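Clubs & Classes

Robot club says it is teaching a machine to tidy a desk. We went to see
17th March | By Kirsty Dunbar

The after-school robotics club at Tamuno has a new project, and the flyer for it promises that students will "train the robots of tomorrow." I have read a lot of flyers. The last one from this club, in December, promised a line-following car for the open house, and the car followed the line as far as the first table leg.

So I asked Kirsty Ritchie, who runs the club, what the students do for the two hours they're in there. Her answer was plainer than the flyer. They pick up pens. They hold a gripper in each hand, squeeze the fingers shut on a pen, carry it over to a clear divided container and let go. Then they put the pen back on the table and do it again. Each try is recorded, and the recordings are meant to be used later to teach a robot arm the same job.

The arm is called Jendau, and it belongs to the club only in the sense that they've picked a name for it. It hasn't been bought. The budget request is for $768, which covers a kit arm and a power supply and leaves out shipping. When I asked what happens to the recordings if the request is turned down, Ritchie said they would keep. Maybe so. I'd feel better about it if somebody had checked that the files work with the arm they want.

The goal is 200 good tries by the end of the term. "Good" means the pen ended up inside the container and no one bumped it along with a sleeve. At my visit they had 25, after four meetings, and there was some argument over whether a few of those should count. Two seventh graders wanted to throw out every try where the pen was grabbed by the very tip. A third said a robot would need to see those too. It was the best conversation I heard all afternoon, and I wish the flyer had mentioned it.
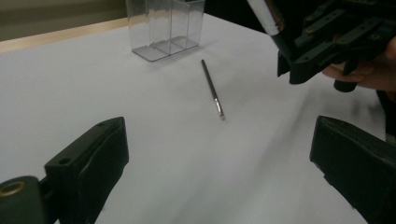 I still have doubts. Ten students share one pair of grippers, so most of the club is watching most of the time, and watching someone else pick up a pen gets old fast. Ritchie says the watchers keep the log. I looked at the log. It has some nice drawings in it.

There's also the matter of what the kids are learning. Parents I spoke to thought it was a coding class. So far there has been no code, though Ritchie says a short unit is coming once the recordings are done. If your child signed up to program something, ask for a date.

The club plans to show its results at the Diseck student fair, arm or no arm. I'll be there, and I'll bring my own pen.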